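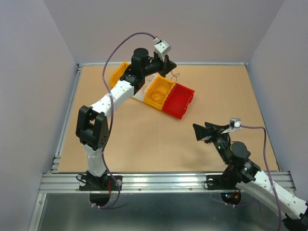 Two-arm bench with storage bins, one of the setups you would be writing rules for.

Practice Writer, Shared Robot Benches (part-time, fixed term)

Vistudico runs tabletop robot arms at its Kaststead site, and every bench has its own customs. One team logs each servo swap. Another has a sticky note that says "be careful." We would like a single code of practice, and we would like someone else to write it.

You will:
— sit with operators and write down what they do, including the parts they leave out when a manager is listening
— draft rules on cable routing, camera mounting, bin layout and who may restart an arm
— boil our current 94 pages of guidance down to 14 or fewer
— test the draft with Disetti, our partner lab, whose people enjoy finding loopholes

You have written procedures that somebody followed. You can read a safety standard without falling asleep, or can at least hide it. Programming helps but isn't required. Strong opinions about cable ties are welcome, within reason.

The post is 50 percent time and starts in May. You report to the bench operations group and share an office with the Dreßler label printer, which is loud.

Send a résumé and one page of instructions you wrote for any task at all to the Kaststead hiring desk by February 27, 2025. Please no cover letters over a page — we have enough to read.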